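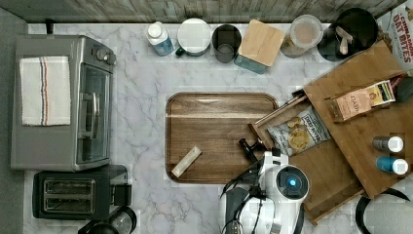 Zwischenbericht Projekt Vivorero, Stand 2025-08-10
An die Muriithi-Stiftung

Liebe Leute von der Stiftung,

seit dem letzten Bericht im März ist richtig viel passiert, also der Reihe nach. Von den 3.639 Feldpostkarten aus dem Nachlass Horkar sind jetzt 2.164 gescannt und mit Signatur versehen (im März waren wir noch beim Umbetten in säurefreie Mappen!). Abgeschrieben sind davon 803. Das klingt wenig, aber die Karten vom Winter 1915 sind fast alle mit Bleistift in Kurrent geschrieben, oft quer über die schon beschriebene Seite, und an manchen Wörtern sitze ich einen halben Vormittag.

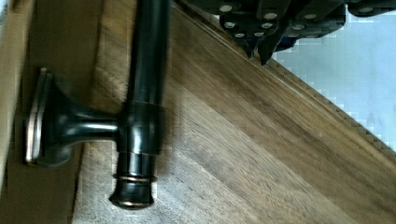 Dunkler Stangengriff auf Holz

Am meisten Spaß macht gerade die Datierung. Viele Schreiber lassen das Jahr weg, die Stempel sind verwischt, und Ortsnamen durften sie ohnehin nicht nennen. Ich gleiche deshalb die Feldpostnummern mit den Einheitslisten ab und schaue, was sonst so vorkommt — Tauwetter, eine Verlegung, ein Paket, das drei Wochen gebraucht hat. Bei einem ganzen Stapel lagen wir um ein Jahr daneben, das ist inzwischen korrigiert.

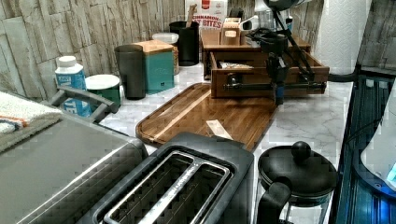

Küchenecke mit Marmorplatte und Holzkästen

Zum Geld: Die Scankosten bei Conov liegen im Plan, die Mappen waren teurer als gedacht. Den Unterschied habe ich aus dem Posten Reisekosten genommen, weil die zweite Archivfahrt ausgefallen ist. Ich hoffe, das ist für euch in Ordnung, sonst bitte kurz melden!

Offen ist noch die Frage, ob wir die Abschriften buchstabengetreu oder in heutiger Schreibung online stellen. Ich bin für buchstabengetreu und habe die Frage auch an Conov weitergegeben.

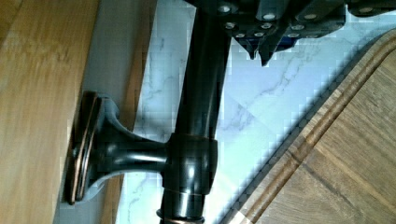 Conov schrieb zurück, buchstabengetreu sei schön und gut, aber dann finde man über die Suche keine einzige »Kompagnie« wieder, man solle bitte beide Fassungen anlegen. Das kostet pro Karte bis zu 3 Minuten extra. Ich probiere es erst einmal mit den nächsten beiden Mappen aus und schicke euch die Zeiten mit der Abrechnung.

Herzliche Grüße
Projektleitung Vivorero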